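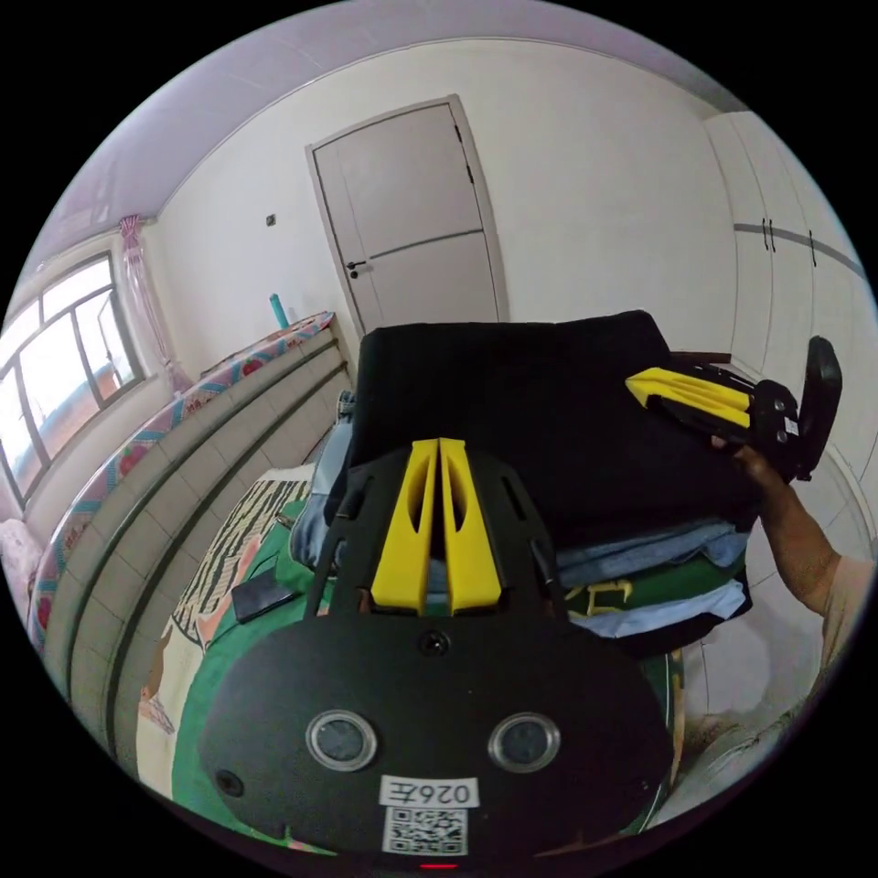 Care and Set-up of the Hand-held Gripper Pair

Somora Home Tasks Program
Applies to: left and right hand units, finger sets and charging leads

Purpose

These instructions set out how the hand-held gripper pair is to be prepared before a session in a household, looked after between tasks and returned to its case. They are written for operators who have completed the Jirkano induction and for anyone standing in for them. Repairs inside the housing are outside the scope of this page and must be sent to the workshop.

Before you start

Each pair consists of a left unit and a right unit. The left unit carries the character 左 after its number on the white label below the lenses. Check that the label can be read and that the code sticker beneath it is flat and free of creases. A sticker that has lifted at a corner should be replaced before the unit is used, as the Rainer logging software will not open a session on a code it cannot scan.

You will need:

Two lint-free lens cloths
A soft brush
The small screwdriver from the case lid
A spare pair of yellow fingers
The paper log sheet

Step 1. Clean the lenses

Brush loose dust from the front plate first. Wipe each of the paired lenses from the centre outward with a dry cloth, then wipe the small lens above them with a clean part of the same cloth. Do not use window cleaner or household spray. If a mark remains after two passes, record it on the log sheet and use the spare unit.

Step 2. Check the face screws

Test each screw on the front plate with the screwdriver. It should be snug and should not turn under light pressure. Do not force it. A screw that turns freely after tightening has a worn thread, and the unit must be withdrawn.

Step 3. Inspect and align the fingers

Look along both yellow fingers from the tip. They should stand parallel, with an even gap between them for their full length. Squeeze the handle slowly and release it. The fingers should close squarely and return without sticking. Lint from towels and knitwear collects in the slots and is the usual cause of a slow return. Clear it with the brush and repeat the test.

Replace the fingers as a pair after 200 sessions, or sooner if the gripping faces are shiny or split. Never fit one new finger beside an old one.

Step 4. Power on and settle

Switch on both units and confirm that the red indicator light is showing on each. Leave them resting, lenses uncovered, for 60 seconds before moving them. Scan the left unit first and the right unit second. If the software reports fault 206, the two have been scanned in the wrong order. Close the session and begin again.

Step 5. Carry out the handling check

Bring the fingers of one unit against a soft, bulky item, such as a pile of folded clothes, and press lightly. The fingers should flex a little and the housing should not creak. Repeat with the other unit. Heavy denim is a good second test where it is available.

Working around cords and electronics

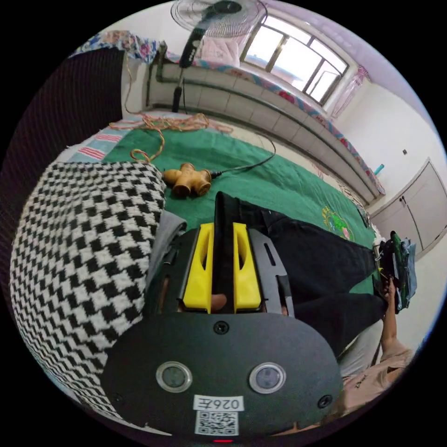

Photo: Somora Home Tasks Program, field operations

Beds and sofas are often used as work surfaces, and power cords may lie across them. Before the first task, trace each cord by eye and decide which side of it you will work from. Multi-outlet adapters should be moved to the edge of the working area with the householder's permission. Keep the fingers clear of the outlets at all times.

Bare circuit boards must be held by hand and must not be gripped in the fingers. Set any board down on a dry, non-metallic surface before picking up the unit again. Keep loose wires away from the slots in the frame, where they can catch as the handle closes.

Between tasks

Rest the units on their backs, never on the lenses. Brush the fingers after every task involving fabric. If a unit is dropped, repeat Steps 2 to 4 and note the time on the log sheet.

Packing away

End the session in the software before switching off. Wipe the handles, place the left unit in the lower tray and the right unit in the upper tray, and coil the charging leads loosely. Completed log sheets go to the Naso equipment desk with the case.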